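I finally made it over to Mikthorpe in March for the open day at Kangate, the place that blends and packs powdered milk and formula for half the shops around here. I'd wanted to see it ever since my neighbor Jomar Ocampo moved from the scoop tables to the new automated line (he talks about it a LOT).

We met at the gate just before 9 a.m. and got hairnets, which I wore badly. The first stop was the old hand room. Jomar spent years in there weighing and filling jars, and he says his wrists still complain in the winter. On his best shift he did 900. The Hevano line next door did 2,651 the morning we visited, and the screen over the door keeps the score for everyone to see!

What surprised me was how much of the day was about the part that stays manual. Whatever the machines do with the tubs, somebody still has to mix a feed at a kitchen counter, one bottle at a time, and Kangate tests its scoops and lids with that in mind.
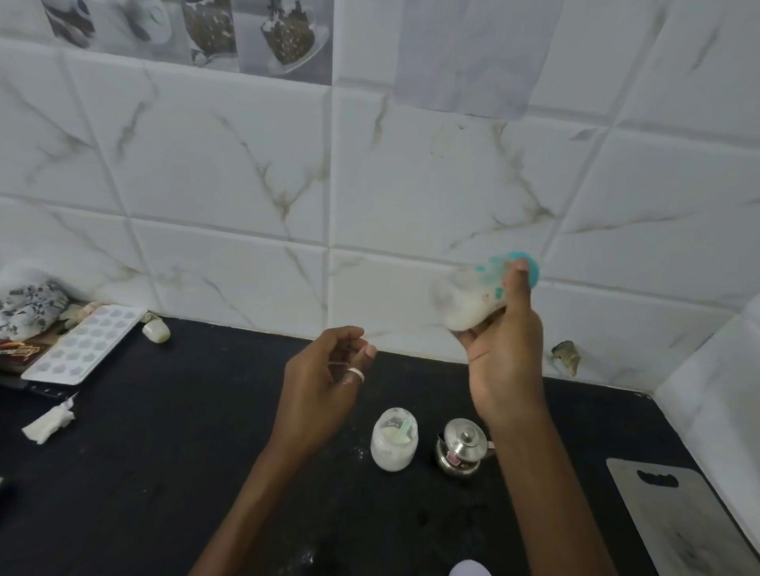 Bottle in hand over the open jar, scoop still in the powder.

So that's where four of the old fillers went. They do what Jomar calls "kitchen work" now: mixing feeds, checking how the scoop sits in the jar, writing down where the powder ends up. He likes it better, mostly. The hours are steadier and he can hear the radio again. But he misses the crowd, because the hand room used to be full of people yelling over each other, and the new line needs two people and a lot of walking back and forth. 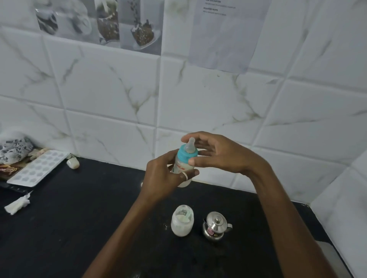

I asked him if he'd go back, and he had to think about it. The pay is the same, he said, but the training took all winter and a couple of his friends left before it was over. The line manager was pretty open about that too, which I appreciated. She told us the line stopped at 2,069 the day before over a jammed lid feeder, and everyone had to pitch in and clear it by hand.

Lunch was soup and very good rolls. If you go, wear flat shoes and park on the far side, the front lot fills up fast.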